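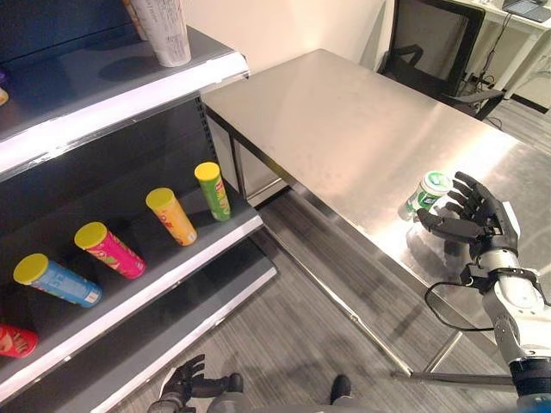

Slide 1: snacks on the shelf, chip canisters lying on their sides.

Okay, hi everybody. Wait for people to sit down. Say thanks to Kazimír Jelínek for the invite, and say his last name slowly this time (YELL-ih-neck).

Title of the talk is "What We Keep by the Register." It's about running a tiny village store, and mostly about how I changed the way I order stock for mine. I've had the store in Banosia for 18 years and for most of that I ordered by gut feeling. My gut is very optimistic, especially in August.

Ask the room: who here has thrown out bread this week? Leave time for hands. Put mine up too!

Slide 2: the old way

Every Monday I'd walk around with a pad, write down whatever looked low, and call it in to Paulík, our wholesaler. If a shelf looked full I skipped it. Sounds fine, right? Except a shelf can look full of things that haven't sold since spring. I had 49 jars of pickled beets at one point — tell the beet story, but keep it short. Last time it ate up half the talk.

The other thing I did was say yes to every case deal. A case deal feels like saving money. Then you're stepping over it in the back room all winter.

Slide 3: counting what leaves

So I started writing down what went out the door. Pencil and a school notebook, nothing fancy. I did it for one shelf first and I really want people to hear that part, so slow down here. One shelf. If you try the whole store on day one you'll quit by lunch.

I carry 160 different items now. It used to be a lot more, and I can't give you the old number because I never knew it, which kind of tells you how I was doing things.

Surprises from the notebook:
Matches sell all year. I thought it was a camping thing.
People buy one onion. They don't want the net bag, they want one onion for tonight's soup.
The fancy crackers only moved when they sat next to the cheese.
Birthday candles! I kept running out and never noticed, because folks just shrugged and drove to town.

(If somebody asks about software: I tried Budeo, it was fine, I went back to the notebook. Don't get into it, there's always one guy.)
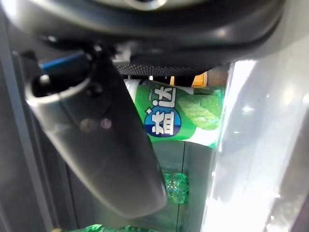
Slide 4: talking to your suppliers

This is the part I was scared of. I figured if I asked Paulík for half cases they'd drop me. I practiced the phone call in my car. They said sure, and it took four minutes.

Firkel, the dairy, was tougher. They wouldn't budge on the minimum order, so now I split a delivery with the bakery down the road. She takes the butter, I take most of the yogurt, and we settle up on Fridays over coffee.

Point to make: ask, and ask for something specific. "Can you do better?" gets you a calendar and a pen. "Can I get six instead of twelve?" gets you an answer.

Slide 5: stuff I still get wrong

Ice cream. Every year. I see one warm weekend in the forecast and I lose my mind.

Also greeting cards, I order the ones I like and it seems I have strange taste. Show the goose card if I remembered to bring it.

Slide 6: questions

Start with the onion question if it's quiet — "what's the one thing people ask you for that you don't carry?" That usually gets them going.

Handouts are on the table by the door, a blank notebook page to copy. Remind them the coffee break is next and Kazimír has the sign-up sheet for the store visits.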